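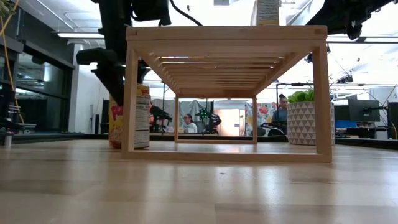

Lattenkiste umgedreht als Podest auf dem Esstisch – gute Idee oder Staubfänger?

Kakent
Beiträge: 17

Hallo in die Runde, ich lese hier schon eine ganze Weile mit und traue mich jetzt auch mal. Wir haben eine helle Holzkiste mit Latten, von Bukano, die eigentlich für Äpfel gedacht war, und weil ich sie nirgends unterbringe, steht sie nun kopfüber auf dem großen Holztisch. Oben drauf kommt etwas hin, darunter bleibt Platz, und die gelb-orange Packung steht bisher links am vorderen Bein. Der Topf mit den grauen Dreiecken darf rechts bleiben, an dem hänge ich nämlich sehr!
Meine Frage: Würdet ihr das so lassen? Oder gehört das ganze Frühstückszeug einfach in den Schrank und Schluss?

moosgruen_west
Beiträge: 2.447

Willkommen! Ich finde die Idee sehr hübsch, so eine umgedrehte Kiste hatten wir jahrelang neben dem Herd (bis sie einer für die Kartoffeln gebraucht hat). Durch die Latten fällt noch Licht durch, das wirkt viel leichter als ein geschlossenes Regal. Allerdings krümelt es auch durch. Ich würde unten nur Sachen hinstellen, die man schnell mal abwischt, und Müsli immer mit Klammer verschließen.

Tischlein_deck
Beiträge: 986

Da muss ich leider widersprechen, liebe moosgruen. Ein Esstisch ist zum Essen da. Bei uns stand auch mal so ein Aufbau, und am Ende haben wir zu viert an einer Ecke gesessen und uns gegenseitig die Ellenbogen in die Rippen gedrückt. Packungen in den Schrank, Kiste an die Wand, fertig. Und denk an die Platte, die sieht schön glänzend aus! Bitte Filz unter die Kiste, sonst hast du bald Kratzer drin. Wir nehmen die Gleiter von Imwood, die halten auch auf schmalen Leisten.

Kakent
Beiträge: 17

Filz ist notiert, danke, daran hatte ich gar nicht gedacht. Das mit den Ellenbogen verstehe ich, aber wir essen meistens in der Küche, am großen Tisch wird eher gebastelt und am Montag die Brotdosen-Woche vorbereitet. Wohin dann eigentlich mit den Saftpäckchen? Unter die Kiste oder daneben?

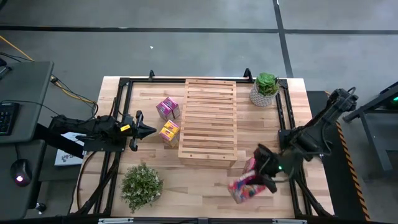

Iordache

Daneben, ganz klar! Die vier kleinen rosa-gelben links an der Kiste finde ich genau richtig, da greift jedes Kind im Vorbeigehen hin und muss nicht unter den Latten herumfischen. Die Müslischachtel würde ich auf die andere Seite stellen, dann hast du Trinken links und Essen rechts. Die Sukkulente in der hinteren Ecke würde ich keinen Zentimeter verrücken, und das kleine blühende Pflänzchen vorne links ist auch lieb, nur beim Gießen bitte einen Untersetzer nehmen, Holz verzeiht Wasserränder so schlecht.

Tischlein_deck
Beiträge: 986

Na gut, als Basteltisch lasse ich es durchgehen. Die Saftpäckchen gehören für mich trotzdem in den Kühlschrank.

moosgruen_west
Beiträge: 2.447

Ungeöffnet müssen die doch gar nicht kalt stehen, unsere mochten sie sogar lieber so. Kakent, hast du die Kiste geölt oder ist die noch roh?

Kakent
Beiträge: 17

Noch roh. Ich wollte im März eigentlich alles auf einmal machen und habe mich dann nicht zwischen Öl und Wachs entscheiden können. Wenn da jemand einen Rat hat, immer her damit!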